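Two arms on the packing bench, what happens to the rota?

Unnur_Holst
Posted September 19, 2023
We make hose kits at Stisholm. There are 12 of us on the day shift. Management want the two-armed bench to take over the fitting of the hose ends, and the rest of us would check and box. Has anyone been through this?

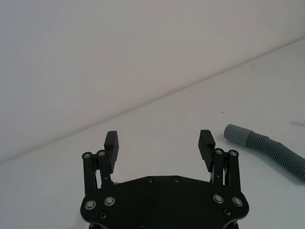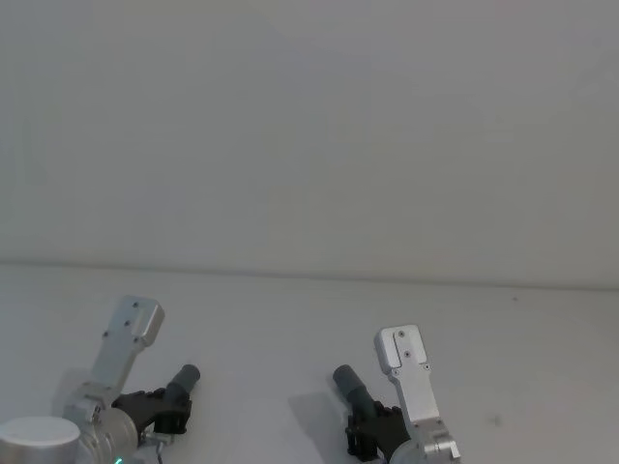
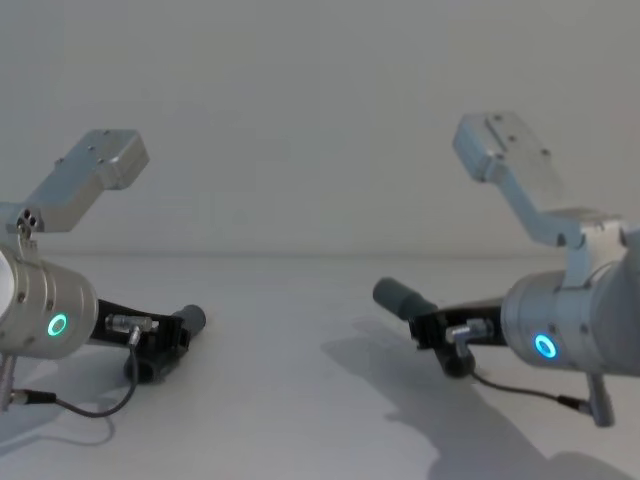 Bench 2 at Stisholm. The grey hose is in the first one.

veikko_s
We had the same at Thorlacius. No jobs went, but the work changed. I used to fit all day and my wrists hurt. Now I load parts and clear stops. Wrists are better, days are longer.

G.Riis
Ask who gets called when it stops. With us it was whoever stood nearest, on the same pay. Get that written down before it goes live.

Heidrun_H
I don't agree that checking is a worse job. I got 24 hours of training and moved up a grade.

G.Riis
You got a grade. At our place in Brirnedport they gave us a leaflet.

Unnur_Holst
They've said 30 minutes of training each. Nothing on grades so far.

veikko_s
Thirty minutes won't cover restarts. Ask for time on the bench with the fitter there.

Heidrun_H
Agree with Veikko on that. And ask about breaks. Ours used to be when a batch was done, now they go by the line.

Unnur_Holst
Thanks all. Grethe is our rep and she's meeting them in November, so I'll pass on the bit about stops and pay.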